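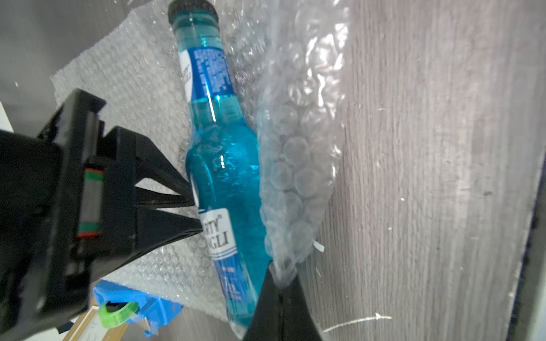

## Garage tips I'd think twice about

**Toothpaste on cloudy headlights.** It's a mild abrasive, so yes, they look better for a week. Then the haze comes back. Wet sand them and put on a UV coating, or leave them alone.

**Fuel additives.** Harish Jaiswal swears by a bottle of Allovier in every tank. I kept a mileage log over 7 fill-ups and couldn't find the difference. Maybe his right foot got lighter.

**Vinegar on rusty bolts.** Fine for loose ones in a jar overnight. Useless on a seized caliper bolt. Use penetrating oil, and don't rush it.

**Lug nuts "by feel."** My feel was off by a lot. My car calls for 88 lb-ft; check your manual, use a torque wrench, and go over them again after 50 miles.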